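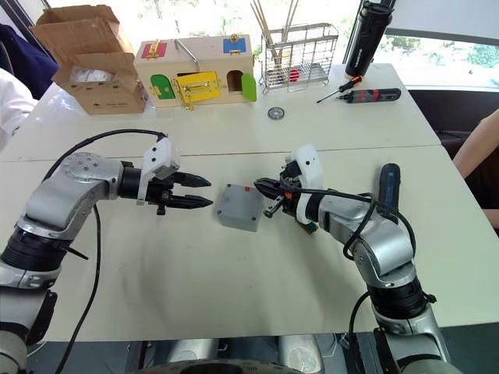

Rentré de la portes ouvertes chez Lorum, à Kokthorpe. On nous promettait « l'atelier autonome ». Je suis venu pour le bras double de Furkton, je repars avec des doutes. Petit fil.

2/ Le discours d'abord : plus de 11 diapos avant de voir bouger quoi que ce soit. Il y était question de souplesse, de relocalisation, de pénibilité. De temps de cycle, jamais.

3/ Ensuite, le boîtier gris. Une petite pièce carrée, des trous de vissage dans les coins, une pastille rouge dessus. Deux bras pour s'en occuper — chez nous, c'est le premier geste qu'on montre à un intérimaire.

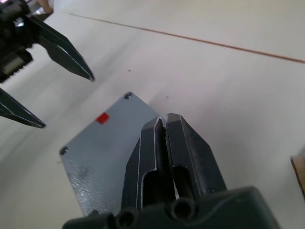
4/ À quel prix, tout ça ? Sur devis, et le devis dépend d'une étude préalable, payante elle aussi.

5/ J'ai demandé ce qui se passe quand la pièce arrive de travers. Réponse : « c'est dans la feuille de route ». Romaniuk, l'intégrateur, parle d'une version de série en mai. On m'avait déjà dit mai l'an dernier.

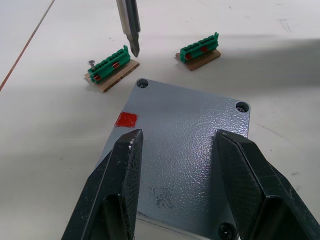
6/ Je ne dis pas que c'est mauvais. Le matériel a l'air sérieux et l'équipe répond sans s'énerver. Mais pour signer, il me faut quatre heures de production sur nos références à nous, avec le taux de rebut affiché. J'ai laissé ma carte.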